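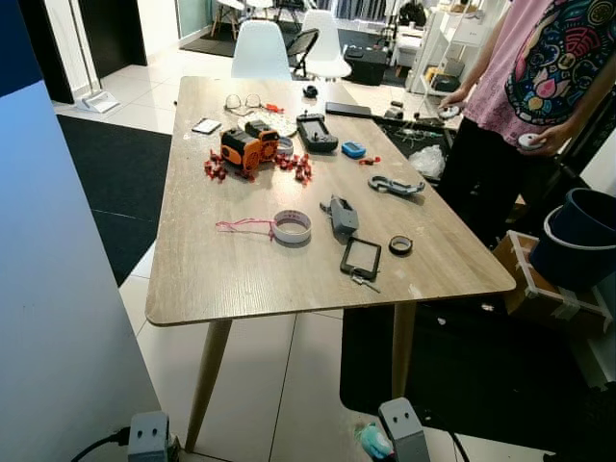 The side table at the Nuneswood rooms

Nuneswood Dairy Producers' Co-operative
Minutes of the general meeting of members, 28 Sep 2023

The meeting was opened at 10 in the morning by the chair, who welcomed everybody warmly and thanked those who had come straight from milking for making the trip. It was noted that a good many members had been on wet laneways since before daylight and that the urn was hot and would stay hot until we finished. Apologies were received and accepted from members on the river side of the district, where the low crossing was still closed.

1. Minutes of the previous meeting
The minutes had gone out with the milk statements. One member pointed out that the spelling of Verstraete had wandered through three versions in as many pages, and the secretary has now fixed this, with apologies to the firm. With that change the minutes were moved, seconded and carried as a true record.

2. Membership and supply
The co-operative now stands at 224 member farms, which the chair described as a very pleasing figure after such a hard couple of seasons. Of these, 13 joined since the last annual meeting, mostly smaller herds from the hill country who had lost their pickup when another buyer pulled out. New members present were invited to stand and were given a good round of applause. The chair asked older hands to make themselves known over lunch, as it can be a lonely business changing factories and not knowing who to ring about a docket.

A member from the hill country thanked the co-operative for its patience over the first month of pickups, when the tanker had twice gone up the wrong valley. The transport desk said the new run sheet was now settled and that farm gate signs were available free from the office for anyone who would like one.

3. Cooling and power costs
There was a long and very good discussion on this item, and the secretary hopes to be forgiven for not getting all of it down. The proposal before the meeting was to join the Verstraete plate cooler scheme, under which members could order equipment together and pay it off through their milk cheque. Several members spoke in favour. One said their power bill had climbed faster than anything else on the farm and that pre-cooling with bore water had made more difference than they had dared hope for. Another was all for the idea but worried about those in the dry end of the district, where bore water is neither cold nor plentiful at the end of summer.

It was asked whether members who had already bought their own coolers would be left paying for others. The chair was glad to clear this up: each farm pays only for what it orders, and the co-operative's part is the paperwork. A request that the servicing terms be put in plain language was warmly supported from the floor.

Moved and seconded that the co-operative enter the scheme for one season, with a report back to members. Carried, with two against.
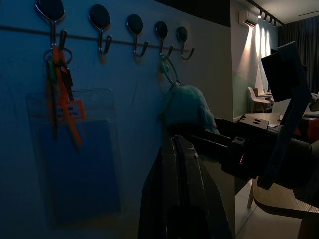

4. Vat room access and tanker driver safety
The transport desk reported that drivers were still losing time at farms where the vat room was locked and the key had gone off in somebody's pocket. It was agreed that no one was to blame, we have all done it, but a tanker waiting at one gate makes for late milk at every gate after it. Members were asked to settle on one place for the key and tell the driver where it is. The row of wall hooks here, with the keys and lanyard on one and that fuzzy teal plush toy on another, was held up as a fair model, and a member remarked that a key is a good deal harder to carry off by mistake with something like that tied to it. Lights over the vat room door were also raised, along with dogs, and members are asked to see to both before the mornings get busier. Drivers have been told they may leave a yard if they don't feel safe in it, and the meeting was fully behind them on that.

5. Calf rearing and the Celatent trial
The field officer gave an update on the Celatent milk replacer trial, which took in 322 calves across the district. Growth to weaning was much the same as on whole milk, and the rearers who took part liked how easily it mixed. Scours had been troublesome on a couple of farms early on, though those farms had also been through a very muddy stretch and the field officer was careful not to draw too much from it either way.

There was some friendly disagreement over whether the cost stacked up at the present milk price. A member who has reared calves for longer than most of us have been farming said that clean buckets and a dry bed would always do more than whatever was in the bag, and this was received with a good many nods. The full trial notes are at the office and will be posted to anyone who asks.
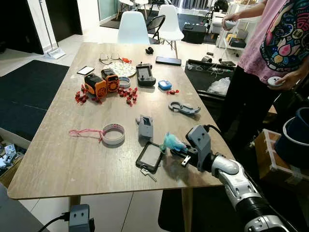
6. Hostis herd records
The office gave a talk on the changeover to Hostis, the new herd record program, which takes over from the paper books at the end of the season. Members may keep their records on a phone, a tablet or a home computer, and may go on posting in paper sheets for one further year if they would rather. Some members were uneasy about taking anything with a screen into the shed. The office's advice was to give it a proper case and a fixed spot to live in, and to look at the tabletop here, where a black-framed case with a grey screen area shares its space with a key, a roll of tape and a fluffy light-blue plush toy, and ask how long a tablet would last in that sort of company on the bench beside the vat. This got a laugh, and more than one member owned up to a bench that was a good deal worse. Help sessions will be run in the evenings, and younger family members are very welcome to come along and learn it on a parent's behalf.

7. General business
The road to the factory gate was raised again. The secretary will write to the shire again.

A member asked that the spring field day not be held on the same date as the heifer sale. Agreed.

Thanks were recorded to the households who brought slices and sandwiches, and to the family who lent the extra chairs. Would whoever left a blue casserole dish after the last meeting please collect it from the office.

There being no further business, the chair thanked members for a frank and good-natured morning and closed the meeting at ten to one. Lunch followed.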